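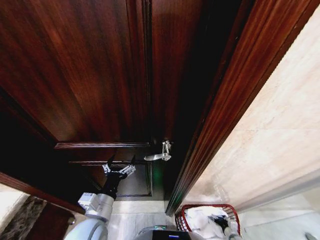
*Gripper open, lever handle up to the right, and the door already a little ajar.*

May 24, 2020

I have been meaning to write about doors for ages. My sister asked on the phone what I do all day now, and I said "I open doors, or rather I help a robot open them", and then I talked for so long that she put me on speaker and started making her tea. So I thought I might as well put it all down for anybody else who'd like to know (and she can read the end of it, which she missed).

The project is called Wanari, and what we're after is a robot that can deal with the doors in an ordinary building without having been told about each one beforehand. Nobody writes out the movements for it. One of us drives the arm through the job by hand, from start to finish, while everything the robot sees and everything its joints do is saved together, and that makes one example. Then you do it again. The learning part happens later on a computer in another room, and I'm glad to leave it to cleverer people, but the examples are mine and I've become terribly fond of them!

We had 508 good ones when I last looked at the sheet, and the target for this stage is 1,000, so I'm just past the halfway mark and feeling rather pleased with myself.

The dark door is my favourite and also the one that gives me the most bother. It's a lovely thing, all polished, with panels and mouldings and a great thick frame in the same wood, and pale marble on the wall next to it. I could look at it all afternoon. The trouble is the shine. Light comes in strongly from one side and leaves long streaks down the wood, and the far half goes nearly black, and a silver handle with bright spots all over it is a hard thing for a camera to make sense of. I can find the lever in an instant. A system that has only met dull white office doors may well decide that a streak of light is the handle, and go for that with great confidence.

So we do lots of examples on it, and we try to make them different from one another, and this is where I've learnt the most. When I started I was so proud of getting smooth that I drove the arm along exactly the same path every single time. Thirty beautiful runs, I thought. Tatsuya Ichikawa, who trains the models, was very kind about it, but he did say that what I'd given him was one run with 29 photocopies. Now I start from the left, from the right, from too far back, from a bit too close. Sometimes the gripper begins high and sometimes it begins well down below the handle, by the lower panel, and has to make its way up. Sometimes the door starts shut and sometimes it's open a crack, and those are two quite separate lessons, when you think about it: with the latch already free, turning the lever is a waste of effort and the arm ought to be learning to pull or nudge at the edge.

I also make mistakes on purpose, which took some getting used to. I'll let the fingers come in too low, stop, back off and put it right, and keep the whole lot in the recording. If the robot only ever sees people getting it right first time, it has no idea what to do when it finds itself two inches off. The tidy-minded part of me hated this for at least a fortnight.

What we throw out is a shorter list than you might expect. Any run where I've bumped the frame hard goes, and so does any run where I've stopped halfway to answer somebody (guilty, very often). If I've dithered for ages over the lever then I mark it as slow and let Tatsuya decide. We write down the starting position and whether the door was shut or ajar straight after each one, before moving anything, and I can't tell you how much grief that has saved. I tried doing the notes in a batch at the end of the morning, once. By then I couldn't have told you which run was which for a packet of biscuits.

I work in blocks of 30 and then have a proper break. My hands get tired before I notice it, and you can see it in the recordings afterwards, the arm going a bit mean and jerky towards the end. I had a look back through the early blocks last week and could very nearly point to the places where I wanted my lunch.

Next up are four doors over at the Bornent building, two with round knobs, which I'm dreading, and one with a closer so stiff that I have trouble with it myself. Then the plan is to try the trained system in August on a door it hasn't met at all, and I'll write again once we've had a go at that. If any of you have driven an arm at a round knob and have tips on how far to turn before you start pulling, please do leave me a comment, as I'd love to hear them before we move everything over.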